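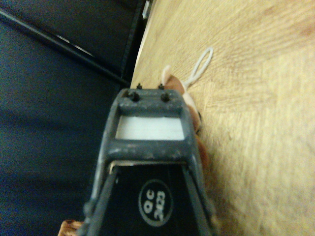 Attachment 1: tan and brown plush, close up

Ticket 217
Product: Dromerard wicker basket, rectangular, hand hole at the end
Opened: February 5, 2023
Status: reopened by customer

Customer wrote:
The listing for this basket says "holds a full set of small plush." I have the Trudance small plush set and I don't believe it. I've now put the toys in three different ways and I end up with a tight pack every time. I paid for the toy basket, so I expected it to hold toys with some room left over. Please tell me what size plush you used to come up with that claim.

Support reply:
Thanks for writing. Please lay the longest toys flat along the side walls, put the round ones at the far end, and start with only part of the set inside.
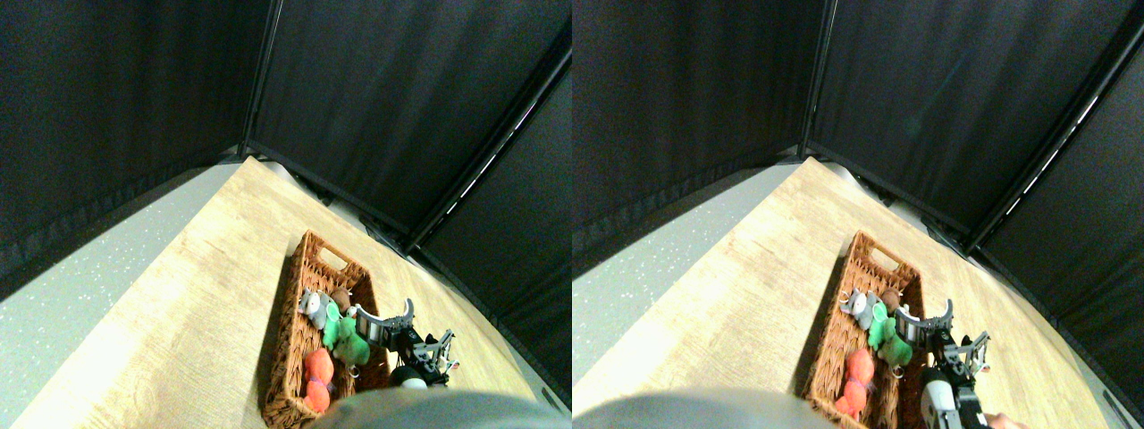 Attachment 2: four toys in, green one on the right, orange-red along the left wall

Customer wrote:
Fine, four go in. I never said four was the problem. Your listing doesn't say "holds four." I also followed the care card, which says to let the wicker "relax" for 8 hours before filling. Relax into what? The inside measured the same before and after.

Support reply:
Understood. Please try it with more of the set added. Standing a toy upright should free up floor space.

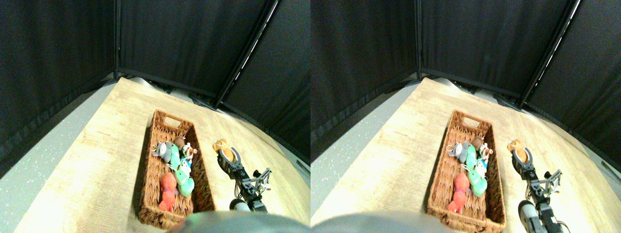
Attachment 3: six toys in, teal-green one standing up

Customer wrote:
Six, packed close, with the gray mouse on its side and the white one leaning on the wall. I'll admit the upright trick helped a little. I still wouldn't call it a full set, and I doubt a child is going to repack it like this every night. The Nulik basket I looked at costs more but at least lists its inside measurements.

Support reply:
We've asked the listing team to add inside measurements. Your return window is open until June if you'd like to send it back.

Customer wrote:
Keeping it for now. Leave the ticket open until the listing changes.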